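Larnik Site – Automation Safety Working Group
Minutes of the Meeting Held December 24, 2024

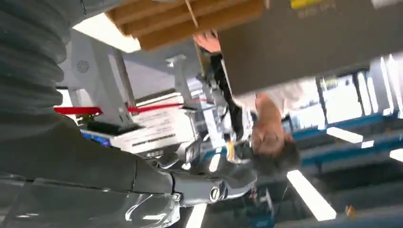
Present: Bronisława Żak (Chair), Hywel Voyle (Maintenance), Haris Georgiev (Controls), Blagoje Yordanov (Operations)
Apologies: Ilir Omerović (Training)
Minutes taken by: Hywel Voyle

The Chair opened the meeting at 9:05 a.m. and confirmed that a quorum was present. The agenda was accepted with one change: item 5 (spare parts) was taken together with item 4.

1. Minutes of the previous meeting

The minutes of the previous meeting were approved with one correction. Under "Floor markings," the words "Cell 2" should read "Cell 6." Mr. Voyle will correct the filed copy.

2. Matters arising

2.1 The replacement key switch for the Cell 6 gate has been fitted and tested. Closed.

2.2 The revised lone working procedure is still with Mr. Omerović. He sent word before the meeting that the draft is complete except for the section on evening cover. Carried forward.

2.3 Mr. Yordanov asked whether the question of lighting over the packing line had been dropped. The Chair replied that it had been moved to the building works list and would not return to this group unless a safety concern was raised.

3. Unexpected movement of arm, Cell 2

3.1 Mr. Georgiev presented the incident report. The arm in Cell 2 moved during a manual adjustment when the operator and the attending technician both understood it to be held. The wrist joint turned through a short arc and the lower segment dropped until it met the fixture. The technician's forearm was struck lightly. There was no injury beyond a bruise. First aid was given on site and the technician returned to normal duties on the same shift.

3.2 The cell was stopped by the operator using the pendant. Mr. Georgiev noted that the emergency stop on the cell post was not used, and that the technician could not have reached it from where he was working. The arm was isolated and tagged within the hour. It has remained out of service.

3.3 The controller log contains 1,319 entries for the shift in question. Mr. Georgiev has read all of them. The entries that matter are two warnings from the brake circuit on the wrist axis, both of which cleared without any action by the operator. The second was recorded shortly before the movement. Neither warning was shown on the pendant, which is set to display faults only.

3.4 Mr. Yordanov asked who had chosen that setting. Mr. Georgiev answered that it was the setting in place when the cell was handed over by Nikolaidis, the integrator, and that the site had not changed it. The Chair asked that the minutes record that the site accepted the handover and is responsible for the setting.

3.5 Mr. Voyle reported on the mechanical inspection. The brake on the wrist axis was found to be worn past the limit given in the site maintenance schedule. The last recorded check was in April. A further check should have been made after that date but was not entered, and Mr. Voyle has found no evidence that it was carried out. The job card was issued, then closed in the system with no reading attached.

3.6 There was discussion of how a card can be closed without a reading. Mr. Voyle explained that the field is optional for all mechanical checks. He had assumed it was required. He has since asked for it to be made so, and the change is waiting for approval from Larnik head office.

3.7 Mr. Yordanov stated that operators had mentioned a "soft" feel in the wrist on at least two earlier shifts. These remarks were passed on by word of mouth at shift change and were not written down. He accepted that this was a failing on the operations side – the handover sheet has a space for such remarks and it is seldom filled in. The Chair asked him to speak to both shift leads before the cell is returned to use.

3.8 The group considered whether the adjustment should have been made with the arm powered. The written procedure allows it, at reduced speed and with the enabling switch held. Mr. Georgiev's view was that the procedure is sound for normal adjustment but does not deal with a person working beneath a raised segment, where the brake alone is holding the load. Mr. Yordanov's view was that the job cannot be done with the arm lowered, as the mounting points are then out of reach. Both views were noted.

3.9 It was agreed that, until the procedure is revised, no person is to work beneath a raised segment on any arm at the site unless a support stand is in place. This applies to all cells and takes effect at once.

3.10 The Chair asked whether the incident must be reported outside the company. Mr. Voyle has put the question to the site's safety adviser at Filtby and expects a written answer. The Chair asked that the incident be treated as reportable until that answer is received, and that the brake be kept in the locked cabinet in the maintenance office.

4. Brake checks on remaining arms, and spare parts

4.1 There are 14 arms of the same model on site, including the one in Cell 2. Mr. Voyle reported that six have been checked so far. Five were within the limit. The sixth, in the test bay, was within the limit but close to it, and he has taken it out of service as a precaution.

4.2 The remaining eight will be checked in order of running hours. Mr. Yordanov asked that the two arms on the packing line be done outside production time. Mr. Voyle replied that he would try to arrange this but would not delay a check in order to do so. The Chair supported Mr. Voyle.

4.3 One replacement brake is in stores. A second has been ordered from Ziltora. The supplier has not given a firm delivery date. Mr. Georgiev suggested that the brake in stores be fitted to Cell 2, leaving the test bay arm idle until the second arrives. Agreed.

4.4 Mr. Georgiev reminded the group that a brake change on the wrist axis requires the position reference to be set again, and that the cell program must then be run through at reduced speed with no part in the fixture. He will attend for this work himself. Mr. Voyle asked that the reference values be copied to the maintenance folder, as the current set is held only on Mr. Georgiev's laptop.

4.5 The cost of the brakes will be charged to the maintenance budget. Mr. Yordanov asked for it to be recorded that lost production in Cell 2 is being carried by Operations and that this had not been discussed with him beforehand. Recorded.

5. Spare parts

Taken under item 4.

6. Pendant display settings

6.1 Mr. Georgiev proposed that warnings from brake and position circuits be shown on the pendant in all cells and that the operator be required to acknowledge them. He did not propose showing every warning, as most relate to network traffic and would be acknowledged without being read.

6.2 Mr. Yordanov was in favor but asked that operators be told in writing what to do when a brake warning appears. After discussion the wording was settled as follows: stop the cell, leave the guarded area, call Maintenance, do not reset.

6.3 The change will be made first in Cell 6. If there are no difficulties after one full week it will be copied to the other cells – Cell 2 will have it before it is returned to service in any case.

7. Training

7.1 In Mr. Omerović's absence the Chair read his note. He asks for half an hour with each shift to go over the support stand rule and the new pendant messages, and would like the technician involved to take part if willing. Mr. Yordanov will ask him privately.

7.2 The note also points out that the refresher record for the evening shift is incomplete. Mr. Omerović will bring the list to the next meeting.

8. Any other business

8.1 Mr. Voyle asked that the support stands be painted so that they can be told apart from the pallet stands. The Chair had no objection. Color to be agreed with stores.

8.2 Mr. Yordanov raised the condition of the matting at the entrance to Cell 6, where one edge has lifted. Mr. Voyle will have it taped and will order a new piece.

Actions

Correct the filed minutes of the previous meeting – Mr. Voyle
Complete the lone working procedure – Mr. Omerović
Speak to shift leads on use of the handover sheet – Mr. Yordanov
Issue notice on support stands to all cells – Mr. Georgiev, today
Obtain written answer from Filtby on reporting – Mr. Voyle
Complete brake checks on the remaining eight arms – Mr. Voyle
Fit and reference new brake, Cell 2 – Mr. Voyle and Mr. Georgiev
Copy reference values to the maintenance folder – Mr. Georgiev
Press Ziltora for a delivery date – Mr. Voyle
Draft revised adjustment procedure – Mr. Georgiev, with comments from Mr. Yordanov
Change pendant settings, Cell 6 – Mr. Georgiev
Arrange shift sessions – Mr. Omerović
Tape and replace matting, Cell 6 – Mr. Voyle

Cell 2 is to remain locked off until the Chair has signed the return to service form.

The meeting closed at 10:40 a.m. The date of the next meeting will be circulated by the Chair.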